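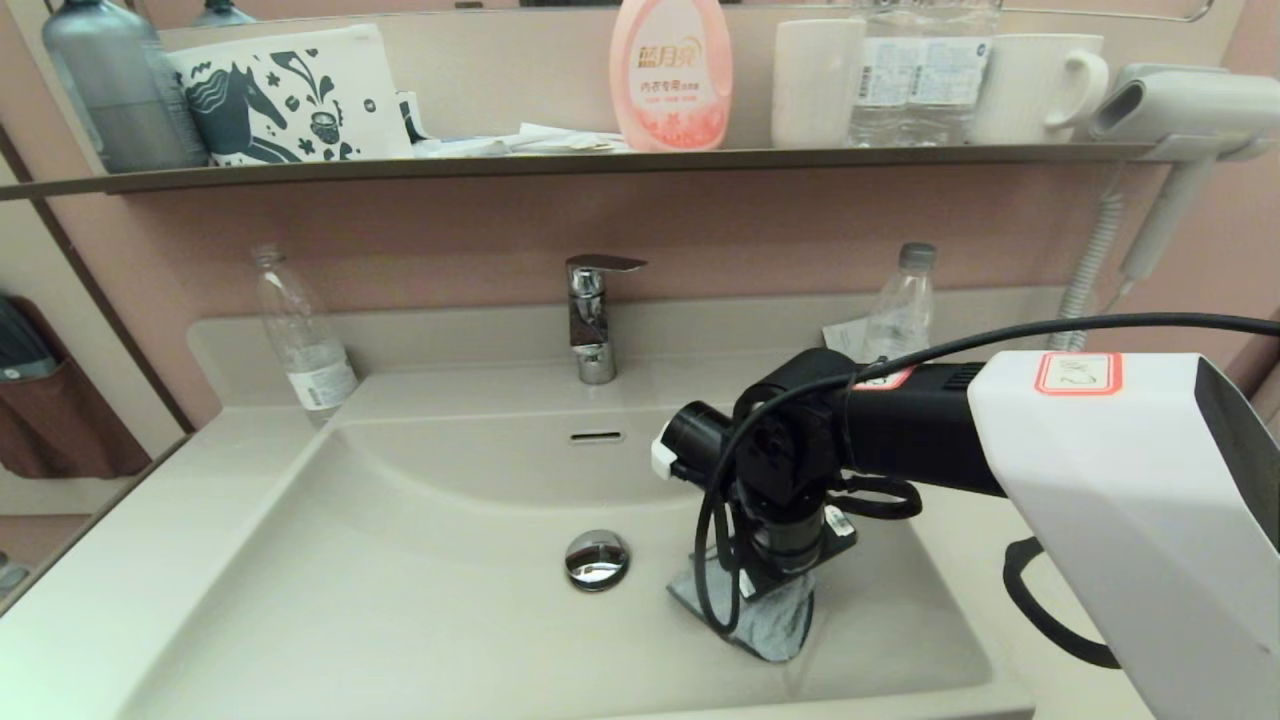 Pristport庭审旁听与家属支持项目 进展报告
提交：Jemholm基金会人权与法治资助组
报告日期：2025年1月2日

各位资助组的同事：

新年好。先谢谢你们在年底那么忙的时候还同意我们把报告推迟到节后再交，这几天办公室总算安静下来，我可以坐下来把这半年的事情从头理一遍，也顺便把一些平时在邮件里三言两语带过去的情况说得细一点。上一份报告交出去之后，你们回信里提了几个问题，一个是旁听记录怎样变得更一致，一个是家属支持这一块的开支为什么总比预算走得快，还有一个是Stodley那边到底什么时候能开起来。我尽量在下面都答到，有些答得不完整的地方也会照实写出来。

先说大致的情况

从上次报告到现在，我们在Pristport地方法院和上诉庭一共旁听了46场庭审，都是与集会、结社和言论有关的案件，被告里有学生、有工会的人，也有一位办地方小报的编辑。这个数字比申请书里写的目标多，多出来的部分主要来自十月，那个月法院把好几起拖了很久的案子排在了一起，有几天上下午都有庭，旁听员只能分头跑，中午在法院对面的面馆碰个头，把上午的笔记交换一下再各自进去。那一阵大家都累坏了，可是士气倒很好，我自己也去坐了好几场，很久没有这样连着坐在旁听席上了，腰有点吃不消。

有几场我们没能进去。其中两场是法庭临时宣布不公开审理，我们按程序递了书面意见，到现在没有收到回复。另有一场是法院换了审判庭，门口的告示没有更新，旁听员在原来那间外面等了很久，等问清楚，宣读起诉书的部分已经结束了。这件事以后我们改了做法，开庭前一天下午和当天早晨各打一次电话到书记室核对，电话常常占线，不过总比扑空好。

旁听记录的质量

这是你们最关心的，也是我觉得进步最明显的一块，所以想多说几句。

去年的记录各写各的。有人像写日记，法官咳嗽几声都记下来；有人只写结论，看完不知道辩方到底有没有得到发言的机会。夏天的时候我们和Arabzadeh法律诊所坐下来，把记录表重新做了一遍，前后改了好几稿。现在的表分成两半，前一半是固定要填的内容，比如被告是否有律师在场、是否带着戒具出庭、翻译是否合格、公众和媒体能不能进入、辩方提出的证据申请如何处理；后一半留给旁听员自由写，想写多长写多长。写得长的人很高兴有地方可写，写得短的人也不会再漏掉要紧的东西。

诊所的律师每个月抽一部分记录来看，看完写意见退回来。刚开始退回来的很多，有几位旁听员颇受打击，有一位还专门来问我是不是自己不适合做这件事。我们谈了很久，后来她的记录成了培训里拿来给新人看的范本（她本人同意的，去掉了案件信息）。到秋天结束时，退回的已经很少，多半是案号写错、时间没填这类小毛病。

新表格用到现在也露出一些问题。关于翻译那一栏，我们原来问的是翻译是否合格，可是旁听员大多听不懂被告的母语，让他们判断合格与否实在为难。诊所建议改成记录可以观察到的事情，例如被告有没有要求重复、翻译有没有漏过法官的整段发言、双方律师有没有提出异议。新的一版已经在试用，等攒够了记录再定下来。另外有一栏问法官的态度，大家写出来的东西差别太大，我倾向于把它取消，诊所想再留一阵，还在商量。

培训

这半年办了三次旁听员培训，前两次在Pristport市立图书馆的活动室，第三次借了诊所的会议室。先后有40人参加，年纪从大学生到退休教师都有。培训的内容包括刑事程序的基本知识、旁听席上的规矩、怎么记笔记而不被法警赶出去、被人问到身份时怎么回答，以及听到让人难受的证词以后怎么照顾自己。最后这一节是去年没有的，是老旁听员提出来要加的，加进去之后大家反映很好，讨论常常超时，图书馆的管理人员来催过我们好几回，下次要把房间订得长一些。

参加培训的人并不都会留下来。有的上完课觉得自己白天抽不出时间，有的去过一场以后发来很客气的短信说下次不来了。这很正常，我们也不去追问。留下来的人当中，每月能稳定去法院的大约占一半，现有的排班勉强够用，遇到十月那样的情况就很紧。

家属支持

资助组问过为什么这一块花得快。说起来很简单，路费涨了，而且家属来得比我们预想的勤。有几位被告被羁押在城外，家属探视一次要转两趟车，带着孩子的更麻烦，当天回不去就得住一晚。我们按申请书里的标准报销车票和一晚的住宿，不另外发钱。每一笔都有票据，附在财务表后面，请你们的会计同事放心查看，有几张车票的字已经褪得快看不见了，我们另附了车站出具的证明。

除了报销，还有许多没法写进表格的工作。家属第一次接到法院通知时往往不知道上面写的是什么，打电话来问“补充侦查”是好事还是坏事，问能不能给里面的人送厚衣服，问孩子的学校要父亲签字的文件该怎么办。我们能答的就答，涉及法律判断的转给诊所。接听电话的时间从原来的每周三个下午加到了四个，加出来的那个下午由同事轮着值，没有另外请人。

每个月一次的家属茶会也一直在办。起初来的人很少，坐得很远，谁也不怎么说话。后来有一位母亲开始带自己做的饼来，慢慢地别人也带，到冬天屋里已经很热闹。她们之间交换的消息有时比我们准备的讲义有用得多，哪一班车准点，哪个窗口的工作人员肯多解释几句，探视登记表上哪一格写错了会被退回，都是这样传开的。有两位家属后来报名参加了旁听员培训，我们考虑之后请她们只去与自家案件无关的庭，她们很理解。

Stodley的筹备

Stodley法院离Pristport有90公里，这一年里送到那边审理的同类案件明显多了，所以申请书里写了要在当地建一个小规模的旁听小组。进度比计划慢，这一点我不想遮掩。

原先答应借给我们的场地，房东在签字前改了主意，理由没有明说。我们又找了两处，一处太贵，一处在楼上又没有电梯，对几位年长的旁听员不合适。目前谈得比较好的是当地一所语言学校，晚上和周末教室空着，校长愿意按很低的价钱租给我们，合同文本正在双方之间来回改，主要卡在提前解约的条款上。签下来之前，Stodley的庭仍由Pristport的人过去听，清早出发，听完当天赶回来，这部分路费从差旅项下支出，没有动用开办费。

人手方面倒有好消息。当地已有10位居民表示愿意参加，其中几位从前做过陪审或者在法院附近开过店，对那栋楼的脾气很熟。第一次培训想等场地定下来就办，教材是现成的，只需要把当地法院的作息和安检规定换进去。

对外发布

本期发布了两份旁听简报，都先请诊所看过，把可能影响未决案件的内容删掉了。第一份讲公开审理的实际执行情况，第二份讲辩护律师会见被告时遇到的障碍。第二份发出去以后，地方律师团体邀请我们去谈了一个晚上，讨论相当坦率，也有律师当面批评我们写得太温和。法院方面没有公开回应，不过之后有旁听员注意到审判庭门口的告示换得比以前及时了，我不敢说与简报有关，先记在这里。

原定的第三份简报，主题是审前羁押的时长，推迟了。我们手上的案件还太少，勉强写出来容易被人抓住把柄，诊所也劝我们再等等。如果资助组觉得这影响到合同里的交付内容，请告诉我，我们可以补一份较短的说明先交上来。

安全与保密

没有发生严重的事件。有一位旁听员在法院外被一个不肯表明身份的人拍了照，事后我们陪她做了登记，并请诊所评估了风险，她休息了一段时间，现在已经回来参加排班。办公室的文件柜换了锁，电子记录改为两个人分别保管密码，旁听员的笔记本交回后统一存放，案件结束一年后销毁。家属的联系方式从不写进旁听记录里，这条规矩在每次培训上都会再讲一遍，讲到有些人已经会背了。

财务简况

详细的收支见随附的表格。总的来说，培训和印刷两项有结余，家属支持一项略超，Stodley的开办费大部分还没有动。我们想请资助组同意把培训项下结余的一部分转到家属支持，金额在允许调整的范围之内，但按照合同还是应当先得到你们的书面同意。Stodley的开办费希望能顺延到下一期使用，如果需要另外填表，请把表格发给我。

还有一件小事，去年你们寄来的两部录音设备，法院不许带进去，我们只在培训和访谈里用。资产清单上它们仍写着“庭审用”，我不确定要不要改，麻烦管设备的同事看一下。

接下来的打算

冬天余下的时间主要放在三件事上。先把Stodley的租约签下来，把第一次培训办了；记录表的新版定稿，把旧记录里能补的栏目补上；再就是那位小报编辑的上诉，开庭时间还没有通知，估计会连续开几天，我们已经请大家把时间尽量空出来，家属那边也提前问了住宿的需要。

你们上回提到想来Pristport看一看，随时欢迎。要进法院旁听的话请早些告诉我，安检队伍在早晨很长，最好带上有照片的证件，大件行李可以先放在我们办公室。若是赶上茶会的日子，也请一起坐坐，家属们知道有人远道而来会很高兴，只是照例不拍照、不问案情，她们愿意讲的自然会讲。

附件：财务表及票据目录、旁听记录表（试用版）、两份简报全文、Stodley租约草稿

Pristport庭审旁听与家属支持项目 项目协调员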